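Textiles in Use, Unit 4: Reading a Sewn Item
Course handout, October session
Instructor: Kinga Fodor

Bring this sheet to the bench along with your hand lens and a soft pencil. No pens near the samples.

1. Cloth

Start with the weave and leave the seams for later. Write down the color in plain words and say where on the item you saw it, as the same cloth can look like two different pinks under one lamp. Then record the texture: plain, twill, basket, piqué. If you can't decide between two, write both with a slash. Folded cloth should be recorded as folded. Do not flatten it for the first set of notes.

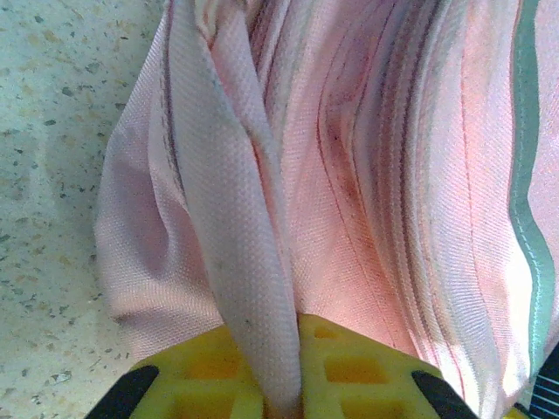 Fig. 1. Pale pink cloth in gathered folds, with teal-green piped trim at right.

The small-grid weave in Fig. 1 shows most clearly on the narrow, lighter fold. Marks go in a separate column. Write "smudge" or "speck" and give the location. Do not write "grease" or "ink" unless you have tested for it.

Trim gets its own line on the form. The one in Fig. 1 is a muted sea-green with a white stitched line along the center, so the entry would read: piping, sea-green, white center stitch.

2. Edges, closures and attachments

Work from the closure outward. For a zipper, note the tooth type (coil, molded or metal), whether the tape matches the cloth, and how many lines of stitching you can find next to it. For a binding, note the weave and any wear on the outer edge. Fraying is graded 0 to 3 on the Brerkel form.

Cords and tabs are often left out of student reports. Say how a cord is held down, and look at any cut end with the lens. A white cord may have colored strands inside it.

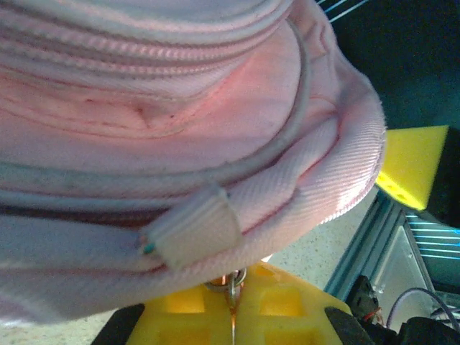 3. Written report

Length is 752 words at most, not counting the form. Use the headings from this handout. Worth 10 points:
Cloth and marks, 4
Trim and binding, 3
Closure and attachments, 3

Reading: Győző Somogyi's course notes on pouches and small bags, page 42 to the end of the chapter. Copies are on the Gál shelf.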